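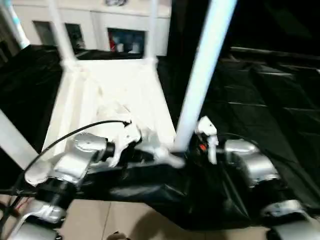

Silver shoulders, black plastic, bright light.

August, 5 in the morning

Couldn't sleep, so I'm writing this at the kitchen table with the back door open. Lammas went by and I did the bread after all! I'd been telling Lacey all week I wasn't going to bother (the oven runs hot on the left and every loaf comes out lopsided), and then I got up early and had dough on my hands before I'd even had coffee. It was a plain wheat loaf with honey and a bit of rosemary, and I cut the top with a sheaf, or what I meant to be a sheaf. It looked more like a broom once it had risen.

We walked up to the field at Clindley in the evening. I think there were more of us than last year, and plenty of new faces. Oranuch Yimyam led the opening and she kept it short, bless her, just the four directions and then a long quiet bit where all you could hear was the grasshoppers. She talked about Lugh holding the first games in honor of his foster mother Tailtiu, who cleared the plain for farming and died of the work. I've heard that story so many times, and this year it got me right in the throat. I kept thinking about Grandma and her bean rows.

Then we passed the bread. You tear off a piece, say what you're harvesting, and leave a crumb on the ground. I'd planned to say something about my job and instead out came "patience with my sister," and Lacey Garside squeezed my arm so hard I dropped my crumb early. Does that count? I'm going to say it counts.

I only made 2 corn dollies this year. The wheat straw from Frerichs was too dry, and even after a soak in the tub it kept splitting at the neck. One is hanging over the stove and I gave the other to Oranuch, who says she'll keep hers till spring and plow it into her garden. Mine usually just gets dusty, so maybe I should copy her.

Spent $20 on candles at the shop in Ondmont, which I swore I wouldn't do. Gold and orange, though, and they smell like actual beeswax. I burned one last night and pulled a single card, the Seven of Pentacles, the fellow leaning on his hoe and looking at his crop. Fine, I get it, I'll wait.

Things to remember for Mabon: ask Lacey about apples, bring the big blanket, wear real shoes on that hill. And find my other notebook, the green one with the herb notes in it. I've looked under the bed twice.

It's getting light now and the birds have started. Going to feed the cat and try for another hour.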